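Home | Products | Task Packs | Pricing | FAQ | Contact

Neltero Gear Assembly Pack: Frequently Asked Questions

What do I receive when I buy the pack?
You receive the simulated table, two robot arms with grippers, and the set of loose white parts, among them the small spur gears and the big round disc with a hole. The task scripts come in a separate folder. The license is for one workstation.

Do I need real robots to use it?
No. Everything runs in simulation. Many customers in Bulisbridge and other places have only one office computer, and this is enough to begin.

Which camera views are included?
There is one general view of the table and several close views, where you look down between the fingers of a gripper. You can save each view separately or all together. The close views are useful for small parts, but please keep also the general one, it helps very much when you search for a mistake.

Why is almost everything gray?
The default theme is gray on purpose, so that shape and shadow are easy to compare. You can change the colors of the parts and the table in the settings file. 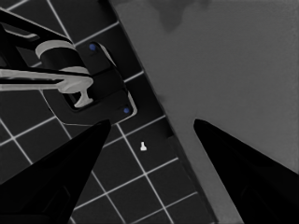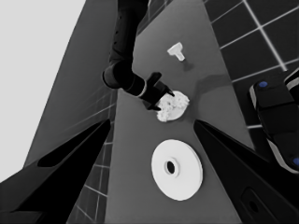
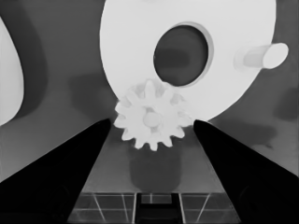
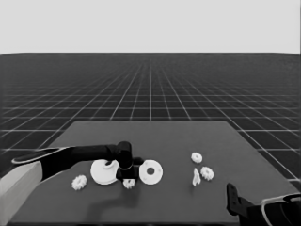 Views from the Gear Assembly Pack, default gray theme. The last one is the general view.

How many start positions are there?
The pack has 2,747 saved start positions. From these, 183 are marked as difficult, for example when parts lie very close to each other. You can also place the parts yourself.

Can I use my own gripper model?
Yes, if it has two fingers. Please check the finger length first. If the fingers are too long, they will touch the table before they reach a gear.

Does it work together with Clendeo?
Yes, from the December update. Older versions can open the recordings but cannot replay them.

What is the difference between this and the Tomaszewski pack?
The Tomaszewski pack has one arm and 73 tasks with simple blocks. It is cheaper and good for teaching. If you need two arms, take this one.

Can I return it?
You can ask for your money back within 45 days. Write to Merike Jankauskaitė in customer support and add your order number to the message.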